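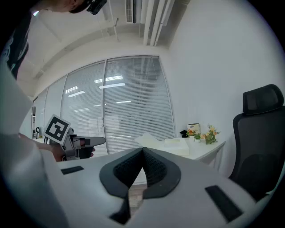 Two grippers, one patterned shirt.

My aunt Lurdes left me her half of the Windwood ferry, and I'd like it on record that I never asked for half a ferry. I get seasick in the bath!

The other half belonged to Oduor Kaijage, who met me on the dock at Ukley with a ring of keys and a sandwich he didn't offer to share.

"She runs fine," he said. "She pulls left."

"How far left?"

He chewed for a while. "You'll want to aim at the church if you're going to the pub."

So I aimed at the church (green face, eyes shut half the time) and we came in so close to the pub that a woman on the terrace lifted her feet. Oduor threw her the rope like he'd been doing it for years, and she tied us up with one hand and kept hold of her drink with the other.

"You're Lurdes's niece," she said. "She owed me 125 dollars."

I had 3,000 in the bank and a return ticket for Monday. I paid her, then I sat down, because my knees were still out on the water somewhere. She pushed the peanuts over.

"Same time tomorrow?" Oduor called.

I looked at the church, way over there on the right. "What do I aim at going home?"

"The cemetery," he said, and started the engine.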